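From: Siiri Lill
To: sillenholm-kitchen list
Subject: Re: [kitchen] Bananas going brown too quickly

Hello all,

Lamisi Ankrah wrote:

> Dear list,
> I buy bananas for the breakfast table in our house, and by the
> fourth day half of them are brown and people do not want them.
> I keep them in a bowl together with the apples, next to the
> window. My neighbor says I should put them in the refrigerator,
> my sister says never do this. Who is right? And is it better to
> leave them in the bag from the store or take them out? I am
> tired of making banana bread.
> Lamisi

Thank you for this question, Lamisi. I had the same trouble when I started to do the shopping for our house in Sillenholm, so I will write what I have learned. Please correct me if something is wrong, because I am a cook and I did not study this.

First, the apples. I would move them to another place. Apples give off a gas when they are ripe, and this gas makes the bananas ripen faster. The bananas make the same gas also, so a big pile of them is already working against you. When I separated the two fruits, I got 2 more days before the first brown spots. The window is also not a good place, if the sun comes in there in the morning.

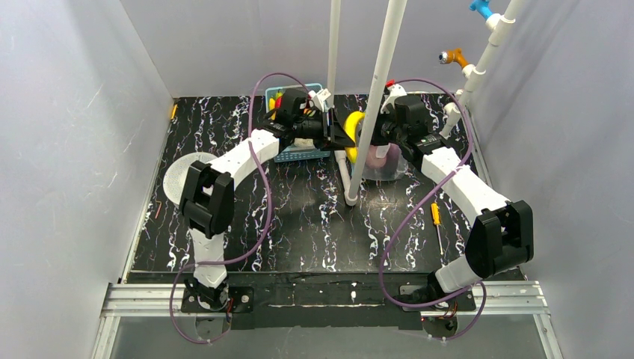

One banana by itself, on the black marble pattern.

About the refrigerator, I think that your neighbor and your sister are both a little right. If the banana is still green, do not put it there. The cold stops it, and it may never become sweet in the correct way, even when you take it out again. But if it is yellow and ready to eat, you can put it in the refrigerator. The skin will turn dark and look quite ugly, but the inside stays firm for several days more. In our house I had to explain this to people in the morning, because they threw away good fruit only for the color of the skin. Now I keep the cold ones for porridge and for slicing, and the nice yellow ones go on the table.

Then the bag. I take the bananas out as soon as I come home. In closed plastic the water stays inside, the stems get soft, and sometimes there is mold at the top where they are joined. A basket with holes in the sides is much better than a bowl, in my opinion, because the air can go under the fruit. I do not pile them high. The ones at the bottom get bruised from the weight, and a bruise is where the brown begins.
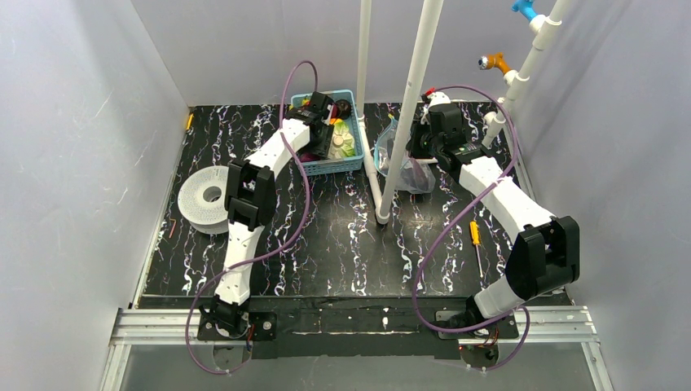 Light blue basket with open sides, and a clear plastic bag.

Some people wrap the stems in film. I tried this in May with bananas from one bunch, half wrapped and half not wrapped, and I could not see a difference that was worth the work. Maybe I did not wrap them tightly enough. If someone here has a better result, I would like to read it.

What helped us the most was to change how we buy. Before, I bought everything for the week in one trip, all of the same color. Now I go 2 times, and each time I choose one bunch that is yellow and one that is still green at the ends. It costs me an extra walk to Kermani, but they let you choose your own bunch there. At Fomico the bananas come already packed, and you must take what is in the package.

For the ones that get too ripe anyway, you do not need to make bread. Peel them, cut them in pieces, freeze them flat on a tray, and only then put them together in a container. If you freeze them with the skin on, it is very unpleasant to remove it later. I use up to 4 pieces in a pancake batter and then I leave out the sugar.

Lamisi, how many people eat breakfast in your house? If it is a small group, perhaps you simply buy too many.

Kind regards,
Siiri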